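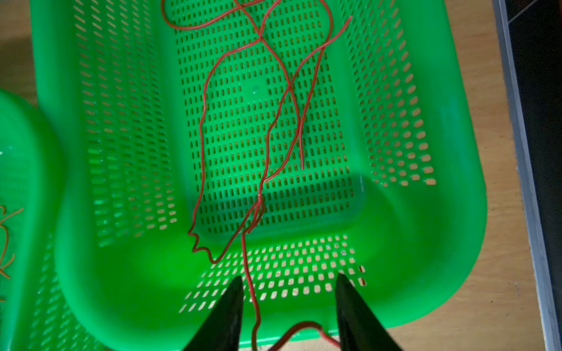
Edem Atinga wrote back after the first draft of this guide that the wire task had taken him most of a morning to set up, and that he wished the order of the steps had been spelled out. Fair enough, Edem, and thank you! The steps are now in the order we follow ourselves at Tiswood.

## 4. Recording wire-transfer demonstrations with Gundari

The method learns from the wrist view alone, so a little patience here saves a good deal of grief in training.

1. Set the two green baskets side by side on the tabletop, close enough that both can be reached without moving the base.
2. Put the red wire in the working basket and let it fall as it likes. Loops and crossings are welcome (the policy needs to meet them sooner or later).
3. Bring the gripper over the basket with the fingers open, and check the wrist view. Both fingertips should show at the bottom, with the basket floor well in sight beyond them.
4. Start the recorder, then lower slowly until a single strand lies between the fingers. Close, lift, and carry it across.
5. Stop the recorder, give the wire a fresh tangle, and go again until you have 235 episodes.

**Note:** Amerley Abugri sets aside 16 episodes for validation before any training begins, and we'd ask you to do the same. Pick them from different tangles.

**Caution:** Wire can hook itself through the slots in the basket wall. If the strand pulls tight during a lift, open the fingers at once and free it by hand with the arm paused.

6. Train with 5 random seeds and save the log for each one. The settings file from the May release, named Arthur, still works fine for this task. Section 5 covers reading the logs.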